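Tag der offenen Tür bei Poladex, 25. Juli 2026

Coster
War heute dort. Vorgeführt wurde mit Handgreifern, eine Flasche mit rotem Deckel kam dabei in einer weißen Lochschale vor.
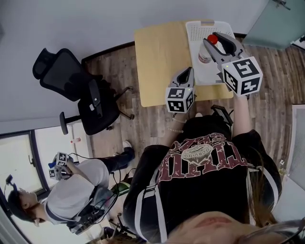
Re: Tag der offenen Tür bei Poladex

otbridge11
Und wo war der Roboter? Für 90 Minuten Anfahrt wäre mir das zu wenig.

Coster
Mir ging es um die Greifer — die wollte ich aus der Nähe sehen. Thịnh Đoàn hat die Fragen dazu gut beantwortet.

Villanueva
Sehe ich wie otbridge11. Im April gab es wenigstens einen Arm zu sehen. Wie sind die Backen innen?

Coster
Dunkle, fein gerippte oder netzartige Auflagen, V-förmig. 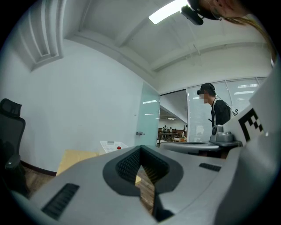

Greifer mit Markerfeld, dahinter der Vorführraum

otbridge11
Gut, die Auflagen hätte ich mir auch angesehen. Hinfahren würde ich trotzdem nicht.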